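Service Robotics, Unit 6: Reading a Product on Offer
Case: the Zaler hand kit from Skindotow

Read the data sheet before class on Saturday. Bring the price page too, it's short.

The Zaler is a fingered hand sold as an add-on kit, and I think it's a great one to study! Shop stock is a wonderful test for a hand, with crinkly bags, slick cans and bottles all sharing a shelf. A suction cup loves a flat box and hates a wrinkled bag. Fingers can fold around the bag – and then the hard part is how much squeeze to use.
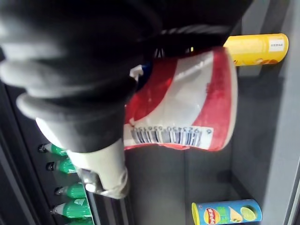
Berchtold: I'd want to see the drop rate before I got excited about any of this. A good grip on one bag tells me very little about a full shift.

Fair point, and it goes straight into your worksheet. Plan 30 picks per item type, and log every slip. Then change one thing only, the grip force, and run the set again.

Size matters as well. Short cans leave the fingers little to hold, and tall ones tip if the palm comes in low.

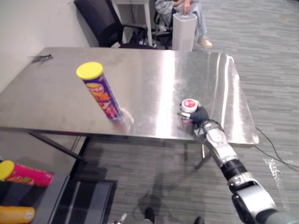
Approach angle is the setting most buyers skip, so spend time on it. The kit lets you store 2 approaches per item, one from the side and one from the top. Try both!

Next, upkeep. Look for the finger joints in the parts list (page 56) and ask which ones you could swap yourself.

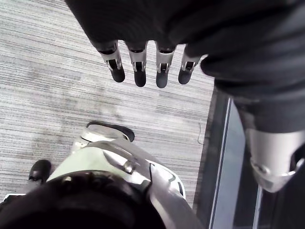 Covers wear too, and the Fosley service plan prices them apart from the joints. Work out both costs for 70 days of use.

Hand in: log, cost table, one paragraph on whether you'd buy it.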